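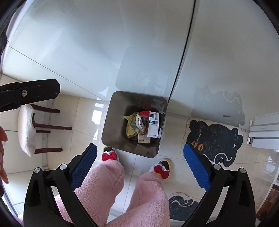 Let the Kids Do the Boring Part

I have been helping with the robotics club at Pimstead for long enough to have opinions about it, and the opinion I keep boring people with at dinner is this one: the best project we have ever run is the one with no robot at the end of it.

Let me back up. For years our club was a competition club. You picked a kit in the fall, you built a thing with wheels, you drove the thing at other people's things in March, and then everybody ate pizza. I liked it! The kids liked it too, mostly. But there were always two or three who did the building and a whole bunch who held the screwdrivers, and if you asked one of the screwdriver holders in April what they had learned, you got a shrug and something about batteries.

Then Harriet Whitfield, who runs the club with me and is much braver than I am about tearing up a plan, came in with a stack of hand-held grippers and said we were doing housework. Each student takes a gripper home, does ordinary chores with it, records them, and brings the recordings back. Picking up trash, putting cups away, folding (trying to fold) a towel. The recordings get sorted and labeled, and at the end of the year we use them to train a little arm that lives on the bench and is called Nava, for reasons the seniors have refused to share with me.

I thought it would be a disaster. I figured we'd lose half the club by the second meeting. What teenager joins robotics to pick up candy wrappers?

Well, quite a few, and I think I know what hooked them. The first week they all came back annoyed. They had assumed a chore was one thing, like "throw it out," and then they had to do it with two stiff fingers and no wrist to speak of, and it fell apart into a dozen little decisions. Where do you grab a bag that's already crumpled? Do you let go above the bin or inside it? What do you do with shiny plastic that springs back open the second you loosen up? One of our sophomores wrote a page and a half on the difference between a cardboard box and a plastic wrapper, and it was the best thing any student handed me that year. A box holds its shape and a wrapper doesn't. You know that, I know that, but try writing it down so that a machine could use it.

There's a complaint I hear from parents, and I don't want to wave it away. Tiburcio Zavala put it to me very politely at our open night: isn't this just free labor, with my daughter doing the same thing 20 times in a row so that a computer can learn it? Shouldn't she be learing to code? (She is. She codes circles around me.) And he has a point about repetition. Our first assignment sheet asked for way too much of it, and we cut it down after the kids told us, loudly, that their arms hurt.

But I'd say the repetition is where they learn to look. By the end of last year we had 337 usable clips out of around 700, and the kids decided which ones were usable, by arguing. I have never heard young people argue like that about anything in a classroom. Does a clip count if you dropped it and tried again? Is it cheating to tidy the room first? One camp wanted everything filmed against a plain wall on a clean floor. The other camp said nobody lives like that, and if Nava only ever saw clean floors she'd be useless in a real kitchen. I was with the second camp, although I tried to keep a straight face. Real homes have rugs and stools and glass doors with reflections in them, and people in slippers standing right where you want to work.

The competition people will tell you that kids need a trophy to aim for. Maybe some do. We still send a small team, and they still come home with stories about the bus. What bothers me is how much of school robotics is built around the ten exciting minutes, with the slow part handed to whoever is too quiet to object. The slow part is the job! My cousin works at a company called Vonov, and what she does most days is watch recordings and write down what went wrong.

I also like that it can be done at home, in your comfy clothes, with your own mess. We had students who could never stay after school, because of the bus or a little brother, and they used to drift off by winter. Now the club goes home with them. Two of our steadiest people last year almost never made it to a meeting.

So if you run a club like ours, try it for one term. Buy or borrow a couple of grippers, keep the assignment short (10 tries is plenty), and let the students write the rules for what counts. Ours meets again next week in the Jodlow building, and the first item on the list is towels.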